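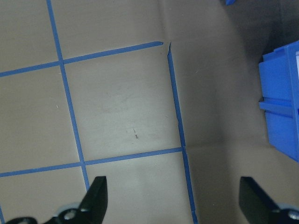

Sorting small parts into bins is still the chore I would pick to answer Oratile's question, as it is dull and easy to score. Our bench version uses a sheet laid out in cells with blue painter's tape, and a blue plastic bin standing to the right. One part starts in a cell, the arm picks it up and drops it in the bin. The tape was laid by hand, so the lines wander a little and no two cells are quite the same size. I log start positions by cell and don't try for anything finer.

On 09/10/2020 Oratile Shezi wrote:
> Femke says the Skarnerbridge shop wants to know if
> a machine can take over end-of-shift bench clearing.
> Taras thinks yes, given the Grevivex numbers. Has
> anyone on the list run it for more than an afternoon?

We have. Over 108 attempts the arm put 96 parts in the bin. Most of the misses were washers lying flat. The fingers close on the paper next to the washer and come up with nothing, and the controller reports a grasp anyway. Lighting matters too – the side of the sheet nearest the bin is in shadow, and I would not trust thresholds tuned on the bright side over there.

A full attempt takes 33 seconds. Mirela clears the same bench with a brush and a dustpan before the arm has homed. The brush does not sort, of course, and sorting is the part the shop would pay for.

So for Skarnerbridge: known parts, spread out, left to run overnight, yes. Mixed swarf and fasteners in a heap, no. Household clutter is further off again, and I would not quote anybody a date for it.

Taras, were the Grevivex runs done with washers in the mix, or only bolts? If you still have the logs from June, please send them to the list.

Sumaiya Weerakoon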